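Mulerico Trace Add-On for Small Floor Debris

Equipment > Mobile robots > Perception modules > Research releases

Availability: on loan to labs and pilot sites
Supplied by: Valdovinos Equipment Exchange
Page revised: Sep 3, 2019
Notes by Jaqueline Zavala

What it is

Trace is a detection method packaged as an add-on for mobile robots that already have a downward-tilted head camera. It looks for small, thin litter on hard floors: thread, string, cable tie ends, strips of packing film. Most floor-cleaning robots treat a floor as something to cover, and they cover it whether or not anything is there. Trace tries to find the item first and send the robot to it.

The method comes from a group led by Benedetta Guerra, and Mulerico turned it into something you can install. We list it because customers keep asking for it. I have had it on our own test floor since February and my view is more mixed than the brochure's, so please read the results section before you fill in the loan form.

What you receive

One compute box with power supply
One mounting plate, drilled for the Dritine base
Software on a drive, plus the written method
The floor sample set, 300 images, for checking your installation
A two-page calibration sheet (the second page is for the older base and can be thrown away)

The camera is not included. Neither is an arm.

How the method works

The software first learns what your bare floor looks like. You drive the robot through the space once with the floor cleared, and it builds a model of texture and brightness. After that it flags anything thin that breaks the texture, and then a second stage throws out the false alarms: shadow edges, scuffs, floor paint, the line where a cabinet meets the ground.

That second stage is the part the researchers are proud of. It follows each candidate along its length and asks if it bends. Building lines are mostly straight and long. String tends to be short and curved. It is a simple idea and I like it, but it has an obvious weak spot, and the write-up gives that weak spot one paragraph. A short straight piece of thread lying next to a skirting line looks exactly like what the filter was built to discard.

Reported results

The authors tested on 2697 floor images from a single building. They report that the second stage removed most of the false alarms while keeping nearly all the true ones. I have no reason to doubt the count. What I doubt is how far it travels. One building means one kind of floor and one kind of lighting, and the items were placed by the same people who wrote the filter. People who put string on a floor for a test tend to put it where a robot could reasonably find it.

There is also no comparison with plain coverage. If a robot with a wide brush passes over the whole room in the same time, the detection step has bought you very little. Brisa Robles raised this with the group by letter and was told a comparison is planned. It was planned in February too.

What we found

We ran 122 trials in our storage area, with one item per trial. I will not print a success rate, as our setup changed twice along the way and the number would look more solid than it is. In general terms:

Light-colored thread on open floor was found reliably.
Dark thread was found sometimes.
Clear film was hardly ever found.
Items tucked under a cabinet overhang were missed far more often than items in the open.
Brightness patches on a shiny floor caused false alarms until we repeated the floor drive in the afternoon.

The robot also slowed down a good deal near furniture. That is the filter working through all the extra lines, and there is a setting to limit it, which Mulerico leaves off. Turn it on. You lose a few candidates near walls but the robot stops dithering.

Storage areas are where I would judge this product, and they are where it has the most to sort out: slatted fronts, recessed bases, lane marking, soft shadow. The string below is the kind of target the method is meant for, a few centimeters long and lying near the foot of a shuttered cabinet. 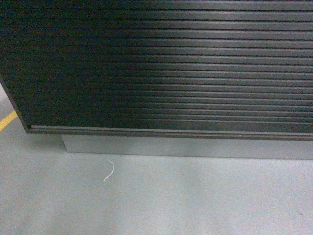

Chrysanthi Alexiou wrote to us that the curve test deserves more credit than I give it, and that on her floors it halved the time spent checking false alarms by hand. She agrees about the straight thread problem. Her answer is to run the floor drive in both directions and keep the candidates that appear in only one pass, and she would like to see that written into the calibration sheet. I tried it on 13 of our harder setups. It helped on some of them. It also doubles the preparation, and you have to do it again whenever furniture moves.

So my position has shifted a little — the filter is better than I first thought, and the evidence for it is still thin.

Compatibility

Dritine base: yes, bolts straight on.
Drakness base: yes, with an adapter plate ordered separately. The cable run is tight, so leave slack at the neck.
Other bases: ask first. The method needs a known camera height and tilt, and guessing either one ruins the floor model.

Carpet is not supported. Speckled floors are supported, but allow for a longer floor drive, and check the sensitivity afterward against a patch you know is clean.

Who should borrow it

Labs working on small-object detection will get good use out of it. The code is readable and every stage can be switched off separately, so you can test the filter against your own baseline. If you do, please send us the numbers, including the bad ones.

If you want cleaner floors, I would wait. Finding the string is only half of the job, and picking up something that thin from a smooth surface is a separate problem that Trace does not touch.

Loan terms

Loans run six weeks and can be renewed once. Return shipping is paid by the borrower. Please wipe your floor model off the drive before sending the box back; the last two came to us with somebody else's warehouse still loaded, and the installation check fails in a confusing way when that happens.

Bookings and adapter plates: Apolinar Serrano, equipment desk.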